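Minutes of the Grorneo Street Neighborhood Association

Hi all, I took notes again, so you get them my way. If I got your words wrong, write to me and I'll fix it in the next set. I was typing with one hand and holding a plate of Ruby-Lee's peach cake with the other, so please be kind.

We got going a little after seven, once the folding chairs were found (they were behind the piano, where they always are). Jonatan Bråten ran the meeting. The last minutes were approved after I agreed to change "shouting" to "lively discussion" in the part about parking.
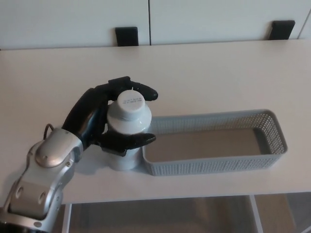 Grorneo Street, August 17, 2026

Block party. We went back and forth on this one for a good half hour! The date stays the second Saturday of next month, noon to six. The city has our street closure form but wants a drawing of where the barriers go, and Jonatan said he'd do the drawing this week. The Suwannarat family will do noodles again, and I asked for it to be noted that last year they ran out before I got to the front of the line. Ruby-Lee Ruddock wants a quiet corner for people with babies. Everyone liked that, and we settled on the shady side by the church steps.

Music was harder. Half the room wants the brass band back and the other half lives next door to where the brass band stood. We voted to have them play from two to three and then stop. Really stop, this time.

Money. We have $413 in the account, down from February, mostly on account of the tool shed lock and the new hose. The party budget was set at $136, with paper goods coming out of that. Somebody asked if we could charge for drinks and there was a groan, so no.

Tree watering. The young maples along Purik Avenue are having a rough summer. The city planted them and then, as far as any of us can tell, forgot them. Ruby-Lee has been hauling buckets by herself and she'd like some company (I signed up for Thursdays, and so can you). The sheet is on the board by the door. Two trees at the corner look dead to me, but Jonatan scratched the bark and it was green underneath, so we're giving them until fall.

We also talked about whether to use the watering bags they have over in Zusen Park. They're $53 for a pack and we'd need more than one pack. I was for it, Jonatan wanted to wait for rain. We're tabling it until next month, and I'd like it on record that I checked the forecast and there isn't any rain in it.

Speed bumps. Same as before. The traffic office wants signatures from 75 households and we're still short. I have the clipboard and will be out with it on the weekend, so if you see me coming up your walk, have a pen ready! The apartment building at the north end has a new manager who said we could leave a copy in the lobby.
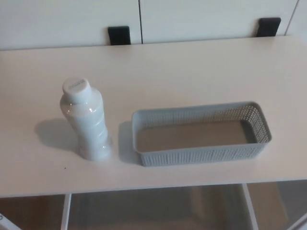
White bottle and light gray basket on the tabletop.

Newsletter. It's late, and it's late on account of me. I have the garden column and the piece about the old streetcar stop, but I'm missing a recipe and anything at all from the kids' page. Ruby-Lee will give up the peach cake recipe if she can have it printed with the correct amount of butter this time. Deadline is a week from Friday and I mean it.

Other business. The lost gray cat from the corner house is home. The little free library needs a new door hinge, and it also needs people to quit leaving encyclopedias in it. Jonatan asked if we could start at six thirty in the winter and we said we'd see.

Closed at 8:40. Next meeting same place, and Jonatan is bringing snacks.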